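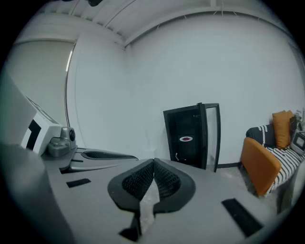
Figure 3. Finger pads with dark textured mesh insets on a hand-held gripper.

4. What players said about tie-in games

I should say up front that I went into this part of the study expecting people to be mean. Games based on movies have had a bad name for as long as I've been playing them, and when I put out a call for people to write to me about the ones they grew up with, I figured I'd get a pile of jokes and a few old grudges. I did get some of those (one person sent me four pages on a single boat level), but most of the 167 people who wrote in were fond of these games, and a good number of them still had the discs.

4.1 Who wrote in

The call went up on two fan boards and in the newsletter of the Nuscombe game library, where I spend most of my free afternoons anyway. I left it open through the whole of May. People could write as much or as little as they liked, and the only thing I asked was that they pick one game that came out alongside a movie and tell me how they came to play it. I got 768 messages all told, counting the follow-ups, because once people get going on this subject they do not stop! After I took out the repeats and the ones that were about something else (a lot of people wanted to talk about TV shows, and I was sorry to lose those), I had 666 to read and sort.

I did the sorting by hand. I know there are quicker ways, and a reader of an early draft told me so, but I wanted to hear how people were saying things. I used the Arnell labels from Section 2 to start with and then added my own when those ran out, mostly for stuff to do with family, which the Arnell set doesn't really cover. It was built for reviews, and reviewers don't tend to mention their aunt.

4.2 The game came first

The thing that surprised me most was how many people had played the game before they saw the movie, or had never seen the movie at all. I'd been picturing a kid who walks out of the theater wild about some big jungle adventure and begs for the game on the way home. That kid is in my messages, sure. But there's also the kid who got the game as a birthday gift from a relative who only knew that they "liked video games," and who then spent a whole summer with characters they had never met anywhere else. For those players the movie was the tie-in. One of them finally watched it in college and was let down that the hero talked so much and climbed so little.

I think this matters for how we write about adaptation. Most of the work I read, including my own older stuff, starts with the movie and asks what the game kept and what it threw away. You can do that, and I do it again in Section 5 with the Carrasco trilogy, but it leaves out a big group of players who had nothing to compare against. They took the odd filler levels, the sewers and the warehouses that no script ever mentioned, as simply part of the story. Several people were still a bit unsure which bits had been in the movie.

4.3 Short, easy and shared

The second thing was length. Reviewers at the time hit these games hard for being short, and you'll see that complaint all through the magazine pages in Section 3. The people who wrote to me brought up length a lot too, only they liked it. They could finish the thing over a rental weekend. They could hand the controller to a little brother for the easy parts and take it back for the boss. A few said it was the first game they ever saw the end of, and you could tell that still meant something to them.

I want to be careful with this. People who answer a call like mine are people who care, and somebody who played half a level and traded the game in isn't going to sit down and write to a stranger about it. The Aturberg study had the same trouble with its mail-in cards. So I can't tell you that players in general loved these games, and I'm not trying to. I can say that the ones who did love them had reasons, that the reasons overlap a lot, and that hardly any of them turn up in the reviews.

Messages about the handheld versions went a different way, with much more about car trips and dead batteries, and I've kept those apart for Section 6.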